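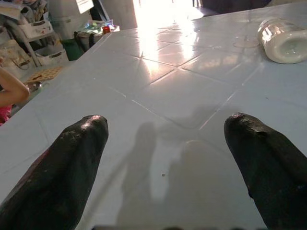 Tiled table, with the jar on its side

From: Idun Holmgren
To: Plarner kitchen list
Subject: Re: the little fridge and what goes in it

Hello all, and thank you, Nélida, for writing before I got around to it!

Nélida Retamal wrote:
> Is the small fridge still for drinks only? I have a jar
> I'd love to keep cold, and I wasn't sure there was a shelf
> for it. Also, do we still want it up on the bricks?

Yes to the bricks, please. I mop that floor on my knees - all 30 minutes of it - and I like having the fridge up where I can reach the bottom shelf without groaning. 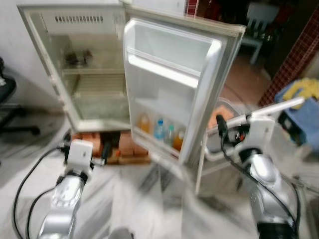 Lunde Kitchen Letter, no. 8, p. 5

As for the shelves, bottles go along the bottom of the door, and there are four in there already, so please don't squeeze in a fifth. The upper door shelf is free for small things. Jars are very welcome on the glass shelf inside, but do stand them up with the lid screwed on tight (my mother kept hers in a saucer as well, and I still think she was right). The slatted shelf underneath is better for boxes.

And one small plea about the tiled table: if anything white and creamy gets into the grout, a damp cloth and an old toothbrush will shift it, as long as you go at it before supper.

Warmly, and see you all in July,
Idun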